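This site uses cookies. By carrying on you agree to our cookie policy. OK

Print this page | E-mail to a friend

Leave the corner shop alone
Sunee Prasertsri
24 Jan 2021

I've had two letters from readers telling me I'm soft about small shops, and fine, I am. But hear me out on Kamel, the grocer's at the bottom of Pomberg Road, which the council would like to swap for parking bays. It sells onions, light bulbs, birthday cards and a kind of sour plum sweet I've never found anywhere else (I've looked!). The nearest supermarket is in Groltow, and the 193 bus only goes there when it feels like it.

People say the prices are daft. Some of them are. I paid more for a tin of tomatoes last week than I'd admit to my mother. Then again, I didn't pay a bus fare, and I didn't come home with a scented candle and a multipack of socks I never went in for, so I reckon I came out ahead.

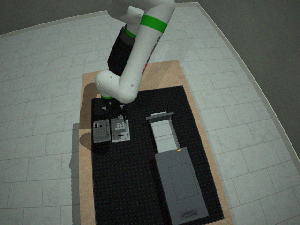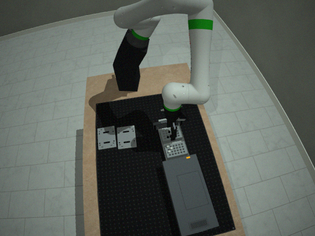 And there's the talking. Petro Hladun behind the till knows which of his regulars has a bad hip, and he'll carry your potatoes to the door while telling you what's wrong with the football. I can't put a price on that, and neither can the council, so it's left out of their sums altogether. What they do count is cars. Well, I haven't got a car. Plenty of us on this side of the hill haven't, and we still need milk in January when the pavements are like glass.

Contact us | © Tkachenko Press | Back to top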